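Section 4. Fitting and replacing the blade fuses

This section covers the Flesotitz four-way fuse block, order code 1315, as supplied in the Usska wiring kit. Wiring of the terminals is dealt with in Section 5. Complete Section 4 first if the block is new. If the block is already mounted and wired, go to 4.4.

4.1 Preparing the work surface

1. Clear a flat area at least 500 mm wide and lay a foam mat on it. Any closed-cell mat will do. A plain light colour makes small parts easier to find.
2. Place the fuse block flat on the mat, slots upwards, with the long side towards you.
3. Set the loose fuses out beside the block, spaced so that each can be picked up without disturbing the next.
4. Check the slots for swarf, packing dust or bent contacts. Blow out dust with a hand bulp blower or dry air.

Caution: Do not use oil, grease or contact spray in the slots at this stage. See 4.5 for treatment of blocks used outdoors.

4.2 Order of the fuses

With the terminal side facing you, positions are numbered from left to right. The standard order is:

Position 1 - red
Position 2 - clear
Position 3 - purple
Position 4 - green

Turned end for end, the block reads the other way, with green at the left. Check which way round it is lying before fitting anything. The small round hole in the middle of the block is the same from both sides and cannot be used to tell them apart.

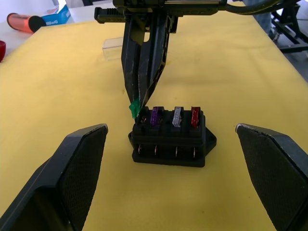 The colour of a blade fuse shows its rating, and the rating is also stamped on the top of the body. Where the two seem to disagree, discard the fuse. Faded fuses are a common cause of mistakes, purple and clear in particular once they have spent a few summers in an engine bay.

Note: The order above applies to the standard loom only. Looms made to the Juška pattern have positions 2 and 3 exchanged. The label on the loom sleeve takes priority over this guide.

4.3 Fitting the fuses

1. Hold the fuse by the plastic top. Keep the fingers or the jaws of the puller off the metal blades.
2. Bring the fuse over the slot and line up both blades with the contacts. A slight tilt can be corrected at this point, before the blades enter.
3. Lower the fuse until the blades touch the contacts on both sides.
4. Press straight down with even pressure. Do not rock the fuse.
5. Stop when the plastic body meets the socket. A gap of more than 2 mm means the fuse is not home. Withdraw it, inspect the blades and repeat.
6. Fit the remaining fuses in the same way, working along the block from position 1.

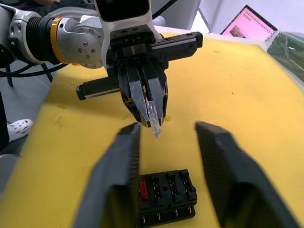 Red fuse in position 1, remaining slots empty.

Caution: Never force a fuse. If it will not enter under thumb pressure the contact has closed up or the fuse is the wrong size. Mini and standard blade fuses are not interchangeable in this block.

Caution: Do not bridge a slot with wire, foil or a higher-rated fuse, even for a short test.

4.4 Removing a fuse

1. Switch off the supply and disconnect the battery negative lead.
2. Wait 20 seconds.
3. Grip the plastic top on both sides and pull straight up.
4. Look through the body at the metal element. If it is broken or darkened, the fuse has blown and must be replaced with one of the same rating.
5. Find the fault before reconnecting. A second fuse that blows at once points to a short in that circuit.

Pliers may be used on a tight fuse if the jaws are taped. Work them upwards only - twisting will crack the socket.

4.5 Outdoor and marine use

Apply a thin film of dielectric grease to the blades, not to the slots, and wipe off the excess from the body. Fit the cover. Inspect every January, or at the start of the season if the equipment is laid up over winter.
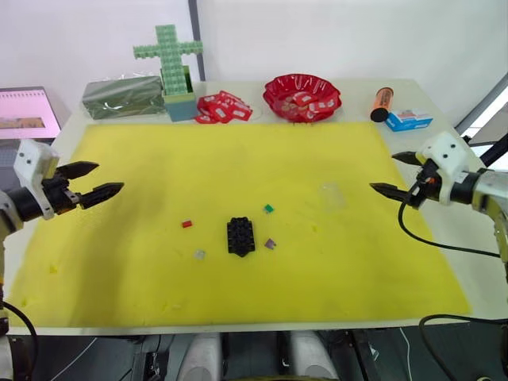

Can a position be left empty if its circuit is not in use?
An unused position may be left without a fuse, provided its terminal is not connected to a live feed. Fit the blanking plug if the block is mounted where dust or spray can reach it, and mark the position as spare on the inside of the cover.

Spare fuses and blanking plugs are available from Warnodwood under the order code given at the start of this section.

Section 4 prepared by Wael El-Sayed, checked by Tarek Alaoui.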